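Ticket 134: Gastevness EP, play counts and missing track on Golero
Opened by: Karine Thibodeau
Opened: 2018-10-11
Status: Open (was closed, reopened by band)
Priority: Normal, changed from Low

Problem as reported to distributor:

The EP has five tracks. Golero shows four. The missing one is "Elov," the single, the one radio is playing. Everybody who hears it and goes looking ends up on a live version from February that we never wanted up there in the first place.

First reply from the help desk said to wait 60 hours for the stores to "settle." I waited. Nothing settled. Second reply said the same thing with a different greeting, so I'm writing down every step from now on.
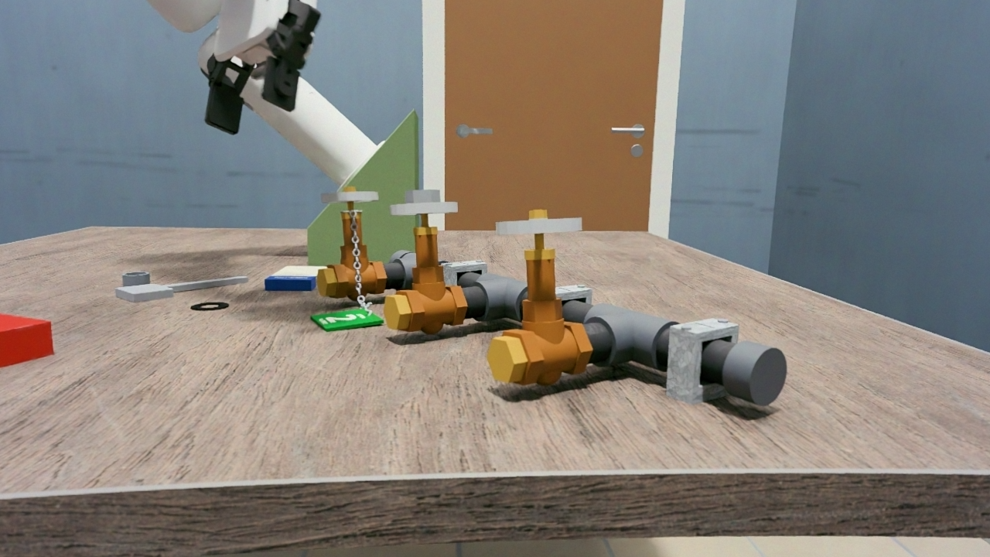

Three gate valves on the dark gray pipe, robot arm over the table.

Step 1. Checked the upload. All 5 files are in our account, all marked Delivered. I don't put much faith in that word. It was also marked Delivered the day the cover art came through as a gray square.

Step 2. Checked the track codes. "Elov" has its own code and the live version has a different one. Support suggested I had used the same code twice. I had not, and I sent the sheet to prove it.

Step 3. Searched Golero while logged out, then on Dexter's phone, then on the desktop app. Four tracks each time. So it isn't my cache, whatever the help page says.
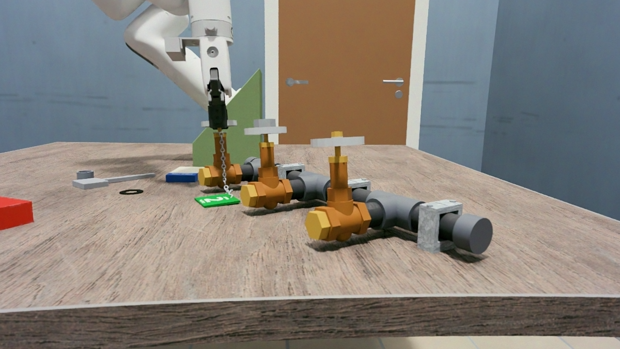
Could the song be hidden because of the explicit setting?
That was ruled out early. "Elov" is marked clean, and the one track on the EP that is marked explicit shows up fine.

Step 4. Pulled the stats. Golero reports 44 plays for "Elov" last week. For a track nobody can open. I asked where those plays came from and was told the numbers are "provided by the store." I'd like to know if they're really plays of the live version being counted in the wrong place, in which case the money is going to the wrong place too, because the live recording is split with the venue and the studio one isn't.

Step 5. Asked for the live version to come down while this gets sorted out. Was told that a takedown could reset the artist page. Could it or would it? No answer to that.
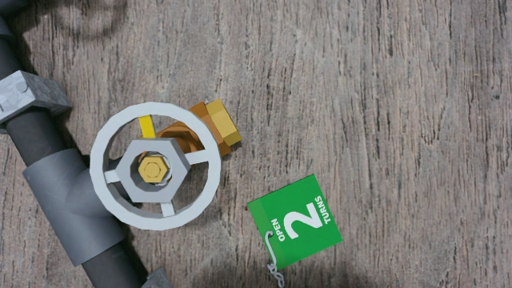

Dexter Dimaculangan: Please don't take the live one down yet. It's on two playlists and it's the only thing that comes up when people type our name. If it goes before the studio version is live we've got nothing to point at the week of the show. Also, I looked at the EP page again and the track numbers go 1, 2, 4, 5. So they know there's a 3.

Noted, and the live version stays for now. The numbering is useful. If the store had never received the file, I'd expect it to number the tracks one through four. A gap looks to me like a file that arrived and then got held by somebody. I've sent that on with a screenshot and asked for the name of the hold, if there is one.

Step 6. Third reply from support. They now say "Elov" matched another recording in an automatic check, and that the other recording is credited to Sampaio. Fine, except Sampaio is the label that put out our February live set. So the song was stopped for sounding like us.

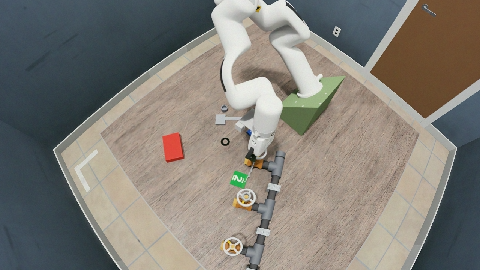
I asked how a live take with a different intro and a slower tempo could match the studio cut closely enough to hold it. They said the check is "very accurate." I've asked for the matching section, start and end times, and haven't had it.

Step 7. Wrote to Sampaio directly. They say they never filed a claim and have no objection to the studio version. Got that in an email and forwarded it to support. Support marked the ticket Resolved on the strength of it and closed it. Looked at Golero again: four tracks, same gap at number three. Reopened.

What I need before this gets closed again:

- "Elov" playable on the EP page, checked by one of us
- Where the 44 plays belong, in writing
- Confirmation that the next upload won't trip on the same match

Latest from support: released on their side, allow time for the store to update. I'll check tomorrow morning before rehearsal and post what I find. Please leave the status alone until then.

KT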